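Is Lanley's second-half collapse on the coach or the roster?

Posted by Ese Bassey, 29 Mar 2025

Everybody on the Lanley podcast says they "ran out of gas" against Lalville. I don't buy it. They were up 12 at the half, scored 9 in the third and lost by 6. Tired legs don't explain a center who never touches the ball. Is there a rule I'm missing about the second timeout, or did the bench just forget it had one?

Chiamaka Dauda
You aren't missing a rule. Unused timeouts are gone when the game ends, so sitting on one made no sense. I'd still go easy on the coach. Amadi had two fouls early in the third and you can't run the offense through a guy you're hiding. Who was going to post up, the backup? He has played 208 minutes since January and I can't remember one good entry pass to him.
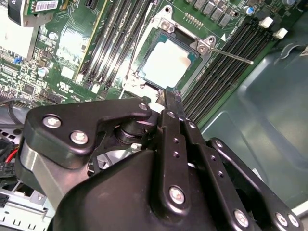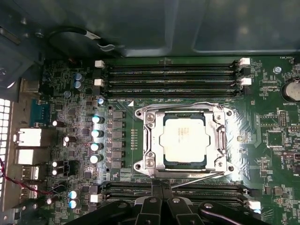
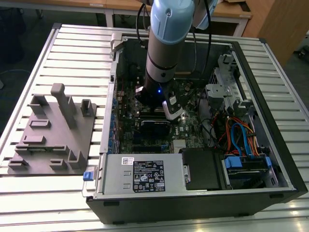
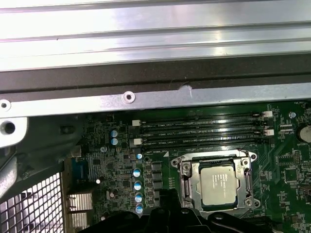
Computer hardware, four views

Wultenine
its the roster. always is. they won't pay for a shooter

Ese Bassey
Two fouls in the third isn't foul trouble, he finished with three. And "always the roster" is what people said about the last coach, same guys, and that team held leads. I'll watch the fourth again before I mark anything as solved, but so far I'm not convinced by either of you.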